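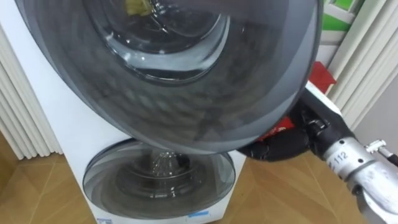 Trindham Court Residents' Association – House and Grounds Group

Minutes of the monthly meeting, August 2022
Held in the ground floor lounge, 7:00 p.m.

Present: 14 residents, plus the building manager from Radwan Property Services, who stayed until item 4 and then remembered another engagement.

Apologies: Apartments 9 and 22. Apartment 31 sent apologies for last month.

1. Minutes of the last meeting

Approved, with one correction. Under "Parking," the phrase "a frank exchange" should read "a discussion." The secretary has made the change and stands by the original.

2. Matters arising

The lobby clock is still seven minutes fast. Radwan reported that the ladder needed to reach it is at their Dudby office. The same ladder was at the Dudby office in the spring.

The missing recycling bin has been found behind the recycling bins.

3. Laundry room

The sign-up sheet is back on the door after the online version was tried for three weeks and used by two apartments, both of which booked the same Sunday slot. Sheets will be changed on the first of the month. Residents are asked to write an apartment number and not "me."

It was proposed that laundry left more than an hour after the end of a slot may be moved to the folding table. Apartment 12 asked who would be doing the moving. After some thought it was agreed that the next person in line may do it, and that they will do it without comment. Carried, 11 to 2, one abstaining on grounds of having laundry in at the time.

4. Front steps and handrail

Radwan presented two quotes for the handrail. The first, from Kostenia Ironworks, is $386 for repair of the existing rail, including paint. The second is for a new rail and was received in silence. The Kostenia quote was accepted. Work is expected to start before the end of October, weather and Kostenia permitting.

A resident asked what color the paint would be. The manager said black. Another resident said the present rail is dark green. Four people went outside to look. It is dark green, or was. The meeting resumed after ten minutes and voted for black.

The manager left at this point.

5. Courtyard garden

The tomatoes have done well and the beans have not. The hose has a split near the tap end and has been taped again. The group agreed to buy a new one, up to 50 feet, and to hang it on the hook that was put up for the old one and never used.

Apartment 5 would like it recorded that the zucchini left outside people's doors are a gift. Apartments 6, 7 and 8 would like it recorded that they have enough.

The question of the birdbath was deferred.

6. Noise

One complaint about piano practice after 9:00 p.m. and one complaint about the complaint, which had been delivered by knocking on the ceiling with a broom. Quiet hours remain 10:00 p.m. to 7:00 a.m. Both parties were present and sat at opposite ends of the room. The pianist offered to stop at 9:00 on weeknights. The broom's owner accepted – graciously, in the view of the chair.

7. Fall potluck

To be held in October in the lounge, date to follow once we know whether the lounge is getting its new carpet. The sign-up list went around the room and came back with five desserts, three bags of chips and a question mark. The secretary will send it around again with categories.

Last year's large serving spoon has not been returned. It may be left in the lobby at any hour.

8. Funds

Balance after the July mailing is $68 in the social account. The handrail will be paid for out of the maintenance reserve. A short conversation took place on whether the hose is social or maintenance. It is maintenance. The potluck napkins are social.

9. Any other business

The bulletin board is full. Notices more than three months old will be taken down, including the one for the free sofa, which is still being asked about.

Apartment 18 raised the birdbath. It was pointed out that the birdbath had been deferred. Apartment 18 asked until when. The birdbath is now item 3 for next month.

Someone's umbrella, navy with a wooden handle, is in the closet by the mailboxes.

Meeting closed at 8:55 p.m. by the lobby clock.

Actions
Radwan: accept Kostenia quote, bring ladder
Garden group: hose
Secretary: potluck list, bulletin board, laundry sheet
Chair: find out about the carpet
Everyone: spoon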